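私たちの班は、半年かけて「ほこりはどこから来るのか」を調べてきました。きっかけは、下宿先の学生寮タセル(Tasell)で、掃除したばかりの棚が三日もすると白くなる、というごくありふれた愚痴です。

## 調べ方

寮の18室にお願いして、黒い画用紙を20日間置かせてもらいました。置き場所は窓辺、机の下、脱衣所の三か所です。回収した紙は実習室の顕微鏡でのぞき、繊維、砂粒、その他に分けていきました。観察した粒は約1000個。途中で目がしょぼしょぼして、お茶の時間がずいぶん長くなったことも正直に書いておきます。

## わかったこと

いちばん多かったのは、どの部屋でも衣類や寝具から出たらしい繊維でした。窓辺では砂粒が増え、とくに1月の風の強い時期にその傾向がはっきりしていました。脱衣所の紙には、タオルのものと思われる短い綿くずが目立ちました。

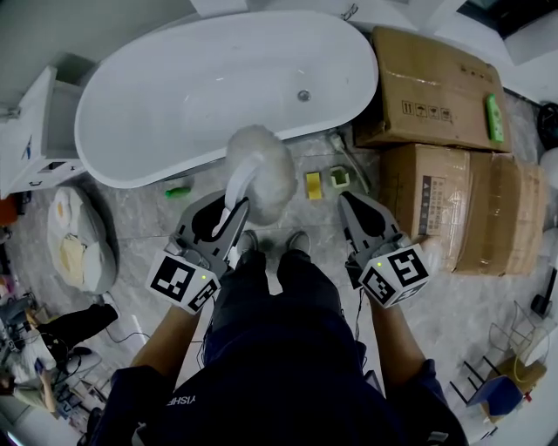 水まわりのほこりは、湿気を吸うと床や縁に貼りついてしまい、乾いた部屋と同じ感覚では取れません。先に換気をして、乾いてから高いところを払い、最後に床を拭くという順番が、私たちにはいちばん合っていました。払う道具も、浴槽のそばで使うなら、白い柄のついたこういうふわふわのダスターのように、穂先の柔らかいものが扱いやすいと思います。灰色のマーブル模様のタイル床では、細かい綿くずが柄に紛れやすいので、明かりを斜めから当てて見るのがおすすめです。

## 残った課題

洗濯の回数との関係は、記録の取り方が部屋ごとにばらばらで、うまく比べられませんでした。次の班には、ぜひ共通の記録用紙を先に作ってほしいです。使った画用紙は実習室の棚の二段目に保管してあります。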